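The Henare throw
Posted 3/28/26 by Yamila Aravena

I've been weaving and selling blankets out of my place in Grarkcombe for long enough to know which ones get stolen by the dog, and the Henare is top of that list. It's the heaviest thing I make in cotton and the one I reach for myself when the heating's gone off for the night.

It measures 61 inches by 70, so it covers a grown-up from chin to toes with a bit left to tuck under your feet (I'm tall and I checked!). I make two weights. The regular one is fine for a couch or the end of a bed, and the winter one is nearly double that and takes up most of a washing machine on its own, so think about your machine before you order.

Wash it cold, on its own the first time, and dry it flat or over a rail. Please don't iron it. Biljana Đorđević ironed hers and wrote to me very sadly afterward – I've since put a note in the box. If a loop pulls, don't snip it, just ease it back through with a blunt needle.

Colors change with whatever yarn I can get. Right now it's plain oatmeal, a dark green, and the Stusska, my pink squares pattern, back for spring after a lot of emails.
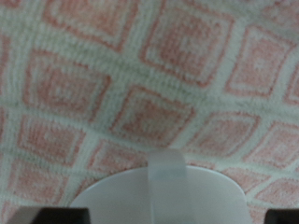

Stusska pattern, salmon pink on off-white.

I only do 30 in each batch and the next one won't be ready until July. Email me if you want your name on the list, and say which weight. Pickup from Grarkcombe is free, and I can bring orders over to Skatutthorpe when I'm there for the market.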